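**Bridley hall kitchen: what was agreed and what happens next**

The hall kitchen will be closed from the first Sunday in February and should open again by Easter. Anyone with a booking in that period has already had a letter from Yabsira Nigatu. If you have a booking and have not had a letter, ring the hall office between 10 and noon, as a few addresses on the list were out of date.

The meeting in December was better attended than the last two. Three layouts were on the table and the second was chosen by a clear margin. It keeps the sink under the window, moves the cooker to the inside wall and does away with the serving hatch as it stands now. A wider hatch goes in further along, opening on to the main hall by the piano. The piano will have to move to the stage side, and the Thursday singing group has said it can live with that.

The cooker was the main expense and took up most of the evening. The old one has six rings, two of which have not lit for years, and the oven door has been held shut with a hook since before the roof was done. Pappas quoted for a like-for-like gas model and Redevus for an electric one with a larger oven. The gas quote was lower, but the pipe would have had to be run again from the meter cupboard, and that brought the two close together. The electric cooker was chosen. Elikem Odoi has checked the supply and the fuse board can take it, although the water heater will need its own switch.

The kitchen fund stood at 2,000 pounds short of the full cost at the time of the meeting. The plant sale and the two quiz nights are expected to cover part of it. A second-hand worktop offered by Gerardo Panganiban has been measured and will do for the long side, so that has come off the bill. The short side will be new. 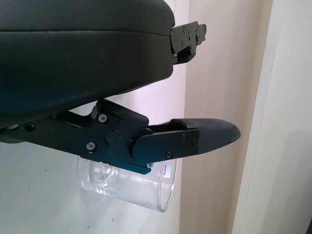
Stavros Tsolakis asked whether the lunch club could be kept going through the closure, as 16 people come every week and several of them do not get a hot meal otherwise. He said he would sooner see the work take a month longer than have the club stop. The meeting agreed with him about the club, but the builders cannot work around it, so it will move to the chapel room at Briltamier Road. The chapel has a small kitchen with four rings and a good-sized fridge. Food that needs an oven will be cooked at home and brought over — if you can take a turn at this, please put your name on the sheet in the hall porch. Lifts will go from the hall car park at the usual time, so nobody has to find their own way.

The crockery was also discussed. There are 78 dinner plates in the cupboards, from at least four different sets, and rather fewer bowls. It was agreed to keep all of the plain white ones and any of the blue-edged ones without chips. The rest will be set out on the trestle tables on the Sunday before we close, and you are welcome to take what you like for a donation. The large teapots are staying. So is the urn, which was mended last year and is working well.

If you have left dishes, cake tins or a slow cooker at the hall, please collect them before the end of January. Things with names on will be kept in the back office. Things without will go out on the tables with the plates.

The question of a dishwasher was left open. Ľudovít Krajčí spoke in favour and pointed out that the drain is being moved in any case. Others felt that it would be left half full between bookings and begin to smell. Space for one will be left beside the sink, with a cupboard in it for now, and the matter can come back when the fund is in better shape.

Hire charges stay as they are until the summer. Bookings for the main hall without the kitchen carry on during the work, at the lower rate, but please expect some noise on weekdays. The side door will be locked while the builders are in, and the key for the front door can be had from the office as usual.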